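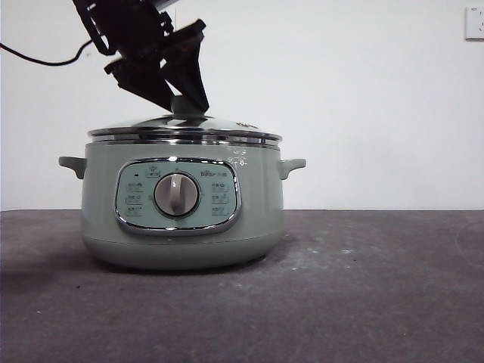

The first budget Sang Kiều drew up for a kitchen robot had one line in it, and the line was the arm. She was planning for Zesirura, a shared test kitchen on the edge of Rondport where small food businesses work up their recipes, and she had talked to enough suppliers to know what a tabletop arm would cost her. What she hadn't priced was everything the arm would have to touch. Take the lid on a small electric cooking pot. A person lifts it without a thought. For a gripper with two tapered fingers, that little knob in the middle is a target, a domed steel lid throws bright highlights back at any camera you point at it, and the rotary dial on the front is a separate task again, with a raised ridge to catch and labels to line it up with. All of that is work, and work goes in the budget!

Her second version ran to four pages. I've read it twice now, and it's the most useful thing I've seen on buying automation at the small end, where the buyer is a handful of people with a lease and a grant and the whole setup has to fit on one table.

The idea at Zesirura is modest. Clients want the same soup or porridge cooked again and again with one thing changed each time: a bit more salt, a different grain, ten extra minutes. It's dull for a person to do and it eats up staff evenings. Kiều wants an arm to open the pot, add a measured portion, close up and turn the dial, then do it again with the next recipe. The cooking stays with the cooks, who are very happy to hand over the waiting.

So where does the money go? Kiều splits it into what she calls the arm, the ends and the hours.

The arm is the easy part, in a way. There are plenty of small ones about and the prices are out in the open. She advises asking for reach and payload with the gripper already fitted, as the figures in the brochure are often for a bare wrist. A full pot of soup is heavy. A lid isn't, and if you can plan the job so the arm only ever moves lids, spoons and small cups, you can buy a smaller machine and spend the difference elsewhere.

The ends are grippers, fingers, mounts and cables. She set aside $1,040 for these and wishes she'd set aside more. Spare fingers alone came to $319, which made her wince until Meinrad Fuchs told her to double the order. Fuchs runs Drendo, a two-room workshop that sets up arms for bakeries and labs, and he has strong feelings about fingers. "People buy one set and treat it like jewellery," he told me. "You'll want to file them, glue rubber on them, throw them out. Buy them like you buy pencils."

Cables get a paragraph of their own in Kiều's plan, and rightly so. They have to be long enough to follow the arm to the far corner of its reach without pulling, and they need somewhere to go when it comes back. Fuchs likes to run an arm through its full range by hand, with the power off, before anyone decides where the power point should be. An electrician's visit is cheap in the planning stage and annoying afterwards.

Then there are the hours. This is where most small buyers come unstuck, Fuchs says, and it's where his enthusiasm really gets going (he drew me three diagrams on the back of a delivery slip). Every object on the table needs teaching. A lid has to be found, approached, held firmly enough to lift and gently enough not to tip. Then it has to be put down somewhere, and that spot has to be free every single time. Kiều had allowed a week for all of it. Fuchs suggested a month, with the last part of it kept for things going wrong.

Her answer was to cut down the number of objects. Zesirura had a cupboard full of cookers in every shape, collected over the years, and she picked one model and bought spares of it. If a pot gets dropped or a knob cracks, an identical one goes in its place and the teaching still holds. She did the same with measuring cups, ordering them from Ngô, the restaurant supplier down the road, who let her bring a trial set back after the handles proved too slippery for rubber-tipped fingers.

I asked whether she'd considered buying a smarter appliance instead, one that could be run from a phone. She had, and she thinks plenty of kitchens should. Where the only job is starting and stopping the heat, an arm is a very roundabout way to press a button. Her case rests on the lid. Clients want things added halfway through, and somebody or something has to open the pot.

One smaller item I'd have missed completely: $785 for the table. It needs to be heavy, level and fixed down, so that a bump from a passing hip doesn't shift everything the arm has learned. Kiều also wants marks on the surface for where each pot stands, so anyone on staff can put one back properly after washing up.

She plans to place the order in January and start with one arm, one pot and one recipe, a plain rice porridge that she says she could make in her sleep. A second arm is pencilled in on page four, with a question mark beside it. Fuchs has already told her which fingers to get.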